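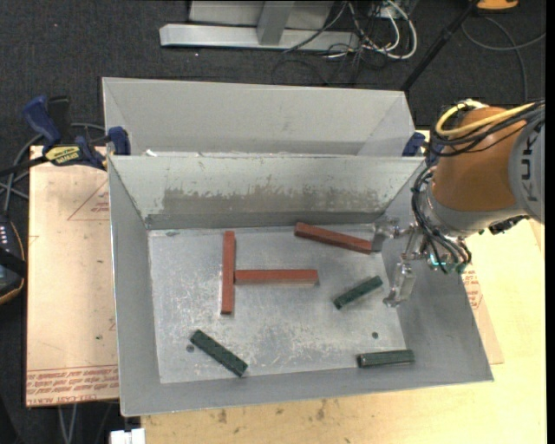 Según Hacer Kaplan, la versión anterior de estas tablas mezclaba animales nacidos en el parque con animales recibidos de otros centros, y así no había forma de calcular nada sobre la reproducción. Tenía razón. La columna "origen" se ha separado en dos y los registros antiguos se han revisado uno a uno.

Registro de traslados y nacimientos del parque zoológico de Sernstead
Versión 9

Contenido

El conjunto reúne las fichas de entrada, salida y nacimiento de mamíferos y aves del parque de Sernstead. No incluye reptiles, anfibios ni invertebrados, que se llevan en otro sistema y con otros criterios de identificación. Cada fila corresponde a un movimiento, de modo que un mismo animal puede aparecer varias veces: al nacer, al salir en préstamo de cría y al volver.

Hay 75 especies representadas. De ellas, 70 tienen al menos un movimiento con fecha completa. Las demás solo conservan el año, porque proceden de los cuadernos en papel de la antigua sede de Deller.

Archivos

movimientos.csv — tabla principal, una fila por movimiento.
animales.csv — una fila por individuo, con identificador interno, especie, sexo y progenitores conocidos.
centros.csv — códigos de los centros de procedencia y destino.
notas.txt — observaciones de los cuidadores, sin normalizar.

Todos los archivos están en UTF-8 y separados por punto y coma. La coma se usa como separador decimal en los pesos.

Campos de movimientos.csv

id_mov: número correlativo. No se reutiliza aunque se borre una fila.
id_animal: enlaza con animales.csv.
tipo: nacimiento, entrada, salida, préstamo, retorno, muerte.
fecha: año, mes y día. Si falta el día se deja 00.
origen_nac: centro o lugar donde nació el animal.
origen_mov: centro desde el que llega en ese movimiento.
destino: vacío en nacimientos y muertes.
peso_kg: peso en la revisión veterinaria de llegada. Vacío si no se pesó.
cuarentena: días completos de aislamiento.

Procedencia de los datos

Las fichas del parque las pasó a tabla Umut Ekinci a partir de los partes diarios. Las de Deller las transcribió Perihan Uysal. Donde la letra no se leía bien se puso un signo de interrogación en notas.txt y el campo quedó vacío. No se ha rellenado ningún valor por estimación.

Los nombres propios de los animales se han conservado. Los de cuidadores y veterinarios se han quitado de las notas, salvo en las firmas de esta ficha.

Problemas conocidos

Los lémures y los titíes llegados en grupo comparten a veces un único peso, el del transportín con todos dentro. Esas filas llevan la marca "grupo" en las notas y no sirven para calcular pesos individuales.

El código VOT se usó durante un tiempo tanto para el aviario de Votura como para su centro de recuperación. En centros.csv ya están separados (VOT1 y VOT2), pero quedan nueve movimientos que no se han podido asignar y siguen con el código viejo.

En las grullas el sexo se anotó a simple vista hasta que empezaron los análisis de pluma. Conviene tratar los valores antiguos con cuidado.

Las muertes de crías antes del primer mes no se registraban siempre. Cualquier tasa de supervivencia calculada con los años de Deller saldrá demasiado alta.

Cambios en esta versión

Separación de origen_nac y origen_mov.
Corregidas las fechas de los retornos de enero, que tenían el día y el mes cambiados.
Eliminados los duplicados de la pareja de tapires prestada al parque de Demirtaş.
Añadida la columna cuarentena.

Uso

Se puede usar y redistribuir con fines educativos o de investigación citando el parque y la versión. No es un libro genealógico y no debe emplearse para decidir emparejamientos — para eso hay que pedir los datos al coordinador de cada especie.

Las correcciones se envían a Defne Çınar con el id_mov y, si es posible, una copia del documento que respalda el cambio. Nermin Çetinkaya revisa las que afectan a los progenitores.

Última revisión: martes, 24 de septiembre de 2019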